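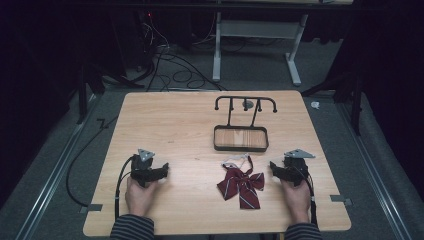 Someone at Semadel wrote in to ask whether the cell really needs a person looking after it, or whether we could just "leave it set up." Fair question. A short thread on what looking after it involves.

The cell is a table, two hand-held grippers and one bow tie with a neck strap. The tie goes on the little black rack. The grippers weigh nothing for the first 100 runs. After that they weigh what a cow weighs.

First job of the morning is the table clamps. Flat metal tabs, easy to ignore, and I ignored them for most of July. The tabletop crept 200 microns a day toward the door. I don't blame it.

Second job, cables. Each gripper trails one to the floor, and each wants a long lazy arc with no elbow leaning on it. Pull a cable tight and the jaw reading jumps. Plorell's manual calls this "transient." It lasted until lunch.

Third, jaw pads. We change them at 70 hours. The old ones look fine, feel fine, and will not hold a bow tie to save their lives. The Yokoyama pads grip better and leave a mark. The Cekholm pads leave no mark and grip like a handshake from a teenager.

Fourth, the triangular plates on top of the grippers. Finger-tight is not tight. I know this from run 293, where the left plate turned a few degrees partway through and the log politely recorded a bow tie being hung in the next room.

Zero both grippers with the jaws shut – all the way shut, no fabric in there. A neck strap is thinner than you think and will happily pass for nothing.

So yes, Semadel, you can leave it set up. I left it set up over a long weekend once. Recalibrating took until four.

Pads are due again tomorrow. I've ordered the ones that leave a mark.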